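Running a Gospel Choir on a Student Budget: My Project Report

Eimear Quinlan
Community Music, second year
Sunday, October 28, 2018

What I set out to do

My plan was to start a small gospel choir from nothing, teach it one set of songs by ear and put on a proper concert at the end. I've sung in church since I was tiny (badly at first, my mum has tapes) but I'd never stood in front of a group and been the one in charge. I wanted to find out whether people who don't read music could learn four-part harmony without a single sheet of paper in the room.

I called the choir Wunel, which doesn't mean anything, I just liked singing it as a warm-up. We met in the hall at Dunne from March onwards, and I walked over there every week with a keyboard stand under one arm, running the alto line in my head.

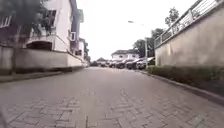

The paved road, looking straight along it.

Getting singers

I put up posters and got 20 people at the first rehearsal, which I was thrilled about until I worked out that most of them wanted to sing soprano. We had two basses. Two! I moved a few of the lower women on to tenor and they were brilliant sports about it, though one told me she felt like a foghorn.

How I taught the songs

Everything was call and response to begin with. I sang a line, they sang it back, and we didn't move on until it felt comfortable. I'd read that you should teach the tune to everybody first and then add the parts, so I did that for the first song and it was a mistake. The altos kept sliding back up to the tune whenever they got nervous. For the second song I taught the alto part to the altos before they'd heard anything else, and it stuck much better.

I recorded each part on my phone and shared it through Tremico, a file-sharing site the college lets us use. The recordings had my neighbour's dog on them but people did listen, and I could tell who had by the second verse.

Clapping was harder than singing! Getting everyone on beats two and four took most of a rehearsal, and if the tempo crept up we all drifted back on to one and three like a football crowd. Stepping side to side while clapping fixed a lot of it.

Money

My total budget was £860. Hall hire and the PA from Flukar came to £800 between them, so I had £60 left for programmes, tea and a box of batteries. If I did it again I'd ask for a quote without the extra monitors, as we hardly used them.

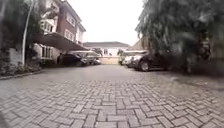

Harmony practice in small groups was the thing I was proudest of, and I only tried it out of desperation when the hall was too echoey to hear who was wrong. I split the parts up and gave each one a corner and a starting note. The tenors could practise without being drowned out, and the basses (both of them) finally got a line to themselves. For my next choir I'd love to try it outdoors too, in a wide courtyard with parked cars further along and a big tree on the right, where sopranos could go by the hedge and basses by the tree. I'd be curious to hear what open air does to the blend, and I suspect we'd all have to work harder on our consonants.

The concert

We sang 4 songs and did the last one twice. The opening was shaky because I gave the note too low and was too embarrassed to stop, so the basses were practically growling. By the second song everyone was smiling and the claps were where they should be. One of the altos took a solo verse that she'd refused to do right up to the interval, and I forgot to conduct for a whole line because I was listening to her.

What I'd change

I'd find the basses first. I'd also buy a pitch pipe and ask somebody else to make the tea, because I spent both breaks washing cups when I should have been talking to the singers. Wunel is carrying on after the project and we're learning a new song now, with the altos going first.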